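Status: usable, still being corrected. The column names won't change before the next release in September.

# driltby-fasteners

A table of screw, bolt and small enclosure listings typed up from the trade catalogues of two hardware wholesalers, Drornow and Kröger. Both sold mostly to country hardware stores, and both changed what they called things more often than they changed the stock. The table lets you look up an old catalogue name and find the plain modern one.

It holds almost 2,000 listings. Of those, 789 come from Kröger and the rest are Drornow.

## What's in it

Each row is one listing as printed. If a page gave the same screw in several lengths, each length has its own row. Enclosures (junction boxes, project boxes, meter covers) are included only where the catalogue listed the lid screws as well.
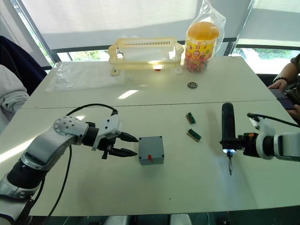

*Small grey project box with four screw heads at the top corners and a red switch on the front.*

There are 7 columns:

| Column | Contents |
|---|---|
| `id` | Stable row number, never reused |
| `source` | `drornow` or `kroger` (no umlaut in the data) |
| `printed_name` | The name exactly as set in the catalogue |
| `plain_name` | Modern everyday name |
| `head` | Head shape, blank if not given |
| `size_printed` | Size as printed, imperial or metric |
| `notes` | Anything else, free text |

`printed_name` keeps the original spelling, including the errors. Kröger's "countersnuk brass" appears in several editions and we left it alone. The same goes for "aluminium" and "aluminum", which Drornow used on facing pages.

## Colour and finish

Finish was the hardest thing to record. Drornow used "bright", "white" and "clear" for what looks like the same zinc finish, and Kröger used "white" for painted heads. We haven't merged any of these. Finish words stay in `printed_name` and are copied into `notes` when the catalogue explained them.

Enclosure colours are whatever the catalogue called them. "Office white", "bone" and "parchment" may well be one paint. If you need a single off-white category you'll have to make it yourself. 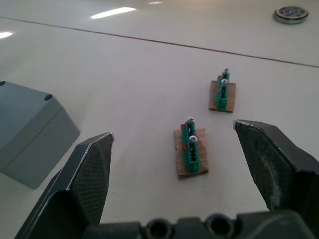
*Off-white tabletop past two dark gripper fingers.*

"Grey" is spelt both ways in the source pages. Search for both.

## How it was made

The pages were scanned flat, run through the Fosier text reader, then checked by eye against the paper. Fosier does well on body text and badly on fractions. Every size with a fraction in it was retyped by hand. Thread counts were also checked, but only once, so treat them with a bit more caution than the diameters.

Pages with water damage were skipped if the size column couldn't be read. They are listed in `skipped.txt` with a short reason for each.

Where a listing was crossed out in pen and a new price or size written beside it, the printed version went in the table and the handwriting went in `notes`. Prices themselves aren't included.

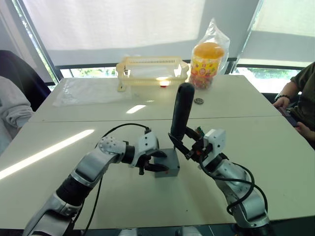
## Known problems

- Slotted and cross-recess heads are mixed up in the early Drornow pages, which used one drawing for both.
- `plain_name` for "coach" items follows Australian usage. Canadian and American users will probably want "lag".
- Some self-tappers are filed as wood screws. The catalogue filed them that way too.
- There are 6 rows with no `source`. They came from loose sheets found between two binders.
- Lid screws for enclosures are often listed only by the enclosure's own part number. The `head` column is blank for nearly all of them.

The last one is the most annoying in practice. If you've got an old box on the bench and want a replacement screw, the table may tell you what the maker called it and not much more.
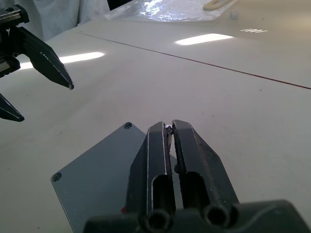 For those rows, try the `notes` column first, then look for another enclosure in the same series. Kröger in particular reused lid screws across a whole range and printed the size once, on the first page of the section. We copied it down to the later rows where the page layout made the link clear and marked each of those with `carried`. Remove them with a filter if you only want sizes that were printed beside the item.

## Using it

The main file is `fasteners.csv`, UTF-8, comma separated, with quotes around any field containing a comma or an inch mark. Spreadsheet programs like to turn fractions into dates. Import `size_printed` as text.

## Corrections

Open an issue with the row `id`, the catalogue edition and the page. A photo of the page helps. Fixes are merged on Thursday if the paper copy agrees with you, and logged in `CHANGES.md`.

## Licence

The table and notes may be reused for any purpose with credit to the driltby-fasteners project. Page scans are not distributed here.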